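# Floor requirements for a robot demonstration at an open day

**Stepan Dovhaniuk**

Our library will host a humanoid robot demonstration in January. The visiting team has asked for a carpeted room. How much clear floor should be reserved, and may guests stand on it?

**Orvokki Huttunen**

Please request the team's written floor plan first. For our open day at Britlow we reserved 400 square feet for the robot and seated guests along one wall. Groups were limited to 6 persons. Cables should be routed before the doors open, and staff should be told where they run.
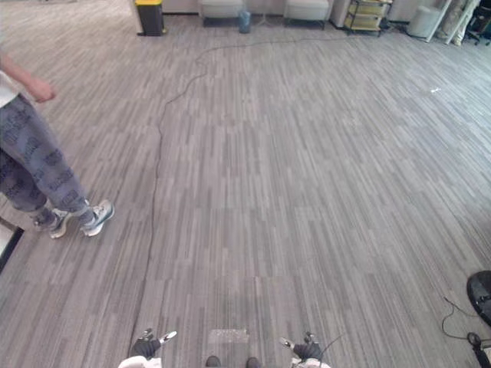
*Demonstration floor at Britlow, with a cable running toward the back wall.*

Guests may enter the floor only when the operator invites them.

**Eino Halonen**

We used a gym. Carpet is probably fine. Ask them about outlets also.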